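**Work table thread. Long, mute me if you don't care about tables.**

1/ A few people asked what I did with the work table in the back room. I said I'd write it up when it was done. It isn't done but it's January and I have the afternoon, so I'm writing it up.

2/ The base is a black metal frame I got from Khôi Kiều when he moved in July. He used it as a desk. It has diagonal legs, and I've walked into them more than once. It's heavy and it doesn't wobble, so it stays.

3/ On the frame is a light wooden board with a rounded edge. Tín Chu offered to cut it square for me. I said no. My forearms rest on that edge for hours and I like it round.

4/ There's a small hole in the board near the far edge. I didn't drill it. I keep meaning to plug it and then I sit down and start working and forget. If you have a good way to fill a small hole in wood so it doesn't sink later, tell me.

5/ The wood was fine to work on for big things. For small things it was bad. Tan surface, grain lines, knots. I'd put down a tiny part and look away and then spend a minute finding it again.

6/ So in the fall I put a big white board flat on top of the wood. No glue. I wanted to be able to lift it off and wash it in the tub, and I do that every couple of weeks.

7/ It was sold as plain white. Next to a sheet of printer paper it's a little bit lavender. Yến Lại saw it the second she walked in, and I hadn't seen it until she said so. Now I see it every day. It doesn't matter for the work.

8/ What did matter was glare. First night I had the lamp straight overhead and my eyes hurt by nine. I moved the lamp to the side and turned it down. I also bought a bulb that says 800 lumens and went back to the 400 one after a day.

9/ Next problem – white parts on a white surface. Yes, I know. Several of you pointed this out in the replies last time and you were right.

10/ I thought about going to a gray mat. Glykeria Mitsotakis-Vlachou lent me hers for a week. White parts showed up great on it. Black and dark parts were worse. I have more dark parts than white ones, so I gave it back.

11/ What I do now is use a tray. Anything small goes in the tray and nothing small goes on the open board. I don't have to see it from across the room if I know which 12 inches of table to look at.

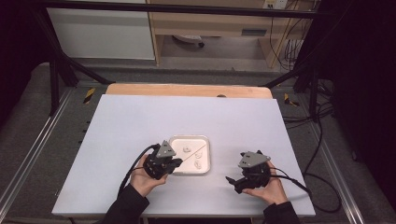
12/ The shallow ones with rounded corners are the ones to get. I had a deep tray first, a Stilby, and I kept hitting my knuckles on the side when I picked things up. Square inside corners are bad too. Small things get wedged in there and you end up tipping the whole tray out.

13/ You do want a raised rim though. I tried a flat plate for a couple of days. One sneeze and that was that.

14/ Where the tray sits matters more than I expected. I had it off to the right at first, like a mouse. Too much reaching. Now it's close to the middle and a little left, and both hands get to it without my shoulders moving.

15/ It does slide. White board is slick and the tray is slick. Thư Lý uses a damp cloth under hers. I tried that and forgot about it overnight and had a ring on the board in the morning. It came off with dish soap, but I don't do that anymore.

16/ Small squares of rubber shelf liner work okay. I cut 4 and put one under each corner. They pick up dust so you have to rinse them.

17/ Cables. I let mine go off the edge of the table by the shortest way and don't try to make them pretty. I had clips along the front edge for a while and every time I moved something the clip came with it.

18/ The only rule I have is that a cable doesn't cross the tray. A cable that drags over the rim will flip it sooner or later. I've had to pick up a whole tray of bits off the floor on my knees with a flashlight.

19/ Black sleeves, by the way. If your table is white, wear dark sleeves or short ones. Light fuzzy sweaters shed on it and you can't see the fuzz until it's stuck to something. I have two old black long-sleeve shirts that are now only for this.

20/ Cost, since people always ask. The frame was free. The white board was $32. The tray was 2 dollars at a kitchen store that was closing. I already had the wood.

21/ The kitchen store also had the Skesavell drawer dividers some of you like. I bought a set and they don't fit any drawer I own. Free to whoever wants to come get them.

22/ Cleaning. Dry brush first, always. If you go in with a wet cloth first you make paste. Then a wipe with a little dish soap, then plain water. I don't use the spray cleaners. I used one once and the board felt tacky until the next wash.

23/ Pencil marks come off with a white eraser. Ballpoint does not, or not all the way. I have one line near the left side from writing on an envelope without thinking. It's small. I put something on top of it when it bugs me.

24/ Height is the part I got wrong. With the wood and then the white board on top, the surface came up higher than the old desk. I didn't think it would be enough to notice. My wrists noticed. I raised the chair and now my feet don't sit flat, so there's a phone book under them.

25/ Tín says to shorten the legs of the frame. I'm not cutting metal in this apartment. A real footrest is on the list.

26/ Also on the list: plug the hole, get a second tray the same size, and find some way to stop the white board from creeping toward me. It moves a little over a week. I push it back on Sundays.

27/ For the second tray I'd like one in a dark color for the white parts, same shape as the one I have. If anyone sees a shallow black or navy tray with round corners and a low rim, please send a link. The ones I've found are all huge and meant for breakfast in bed.

28/ Answering one from the replies: no, the white board doesn't bow. It's fully supported by the wood underneath. If you're putting one over a gap or on two sawhorses I can't tell you, I haven't tried it.

29/ And another: yes, you can hear every small thing you drop on it. It's loud. I don't mind, since it tells me which way the thing rolled. My downstairs neighbor hasn't said anything.

30/ Okay, I need to go rinse the rubber squares. Will add to this when the hole is filled.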